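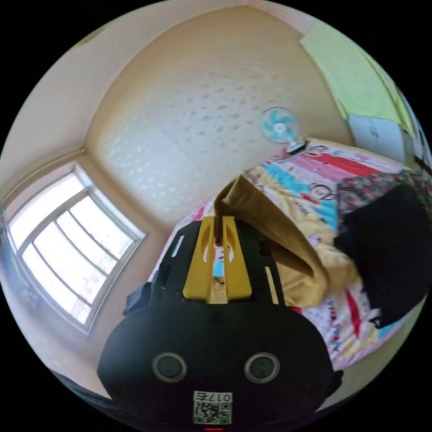
Le tissu kaki sur le lit, octobre.

Matin. Réveillé à six heures par le camion de livraison en bas. Pas réussi à me rendormir, alors j'ai attaqué le linge qui attendait depuis mon retour de Pisville.

J'ai tout fait sur le lit, comme d'habitude, la table étant prise par les papiers de Damilola. La couette aux singes était déjà dessus, celle à grandes rayures roses, rouges, bleues et jaunes. Elle est trop gaie pour la chambre mais elle est chaude, et je n'ai pas envie d'en racheter une. La dernière que j'ai regardée, chez Filau, coûtait 145 euros sans les taies.

Le tissu kaki m'a pris plus de temps que le reste. Il se froisse dès qu'on le pose. Je l'ai repris par le haut, j'ai laissé pendre, j'ai recommencé. À l'envers il est un peu plus clair, presque beige, et je me suis demandé si je n'allais pas le ranger de ce côté pour le ménager. Finalement non. Plié en quatre, sur l'étagère du milieu, avec les draps.

Ensuite les serviettes, puis les chaussettes. Il en manque toujours une grise. J'ai mis de côté deux chemises pour Chukwuemeka, qui me les avait prêtées pour le mariage de sa sœur et qui ne les a jamais réclamées. Il passe peut-être samedi prochain, peut-être pas, il devait me le dire et n'a pas rappelé.

Midi. Soupe de lentilles, pain d'hier. Reçu la facture d'électricité : 57 euros, moins que le mois dernier. Je l'ai mise dans la chemise verte avec les autres. Le relevé indique 741 kWh depuis l'été, je ne sais pas si c'est beaucoup.

Après-midi. Descendu chez Baloyi acheter de la lessive et des pinces à linge. Plus de lessive sans parfum, j'ai pris l'autre. Croisé la voisine du deuxième, qui m'a parlé de la chaudière pendant un quart d'heure. Le technicien de Cenitz doit venir, on ne sait pas quand. Elle estime la réparation à 1 000 euros environ pour l'immeuble.

Remonté vers quatre heures. Lancé une deuxième machine avec le sombre. J'ai recousu le bouton du manteau pendant qu'elle tournait, avec du fil bleu marine parce que je n'ai plus de noir. Ça ne se voit pas trop.

Soir. Damilola est rentrée tard et a mangé debout dans la cuisine. Elle a trouvé le placard mieux qu'avant et m'a demandé où étaient passées les taies jaunes. Elles sont au fond, derrière les nappes. Il faudra que je les sorte demain, et que j'étende le sombre avant de partir.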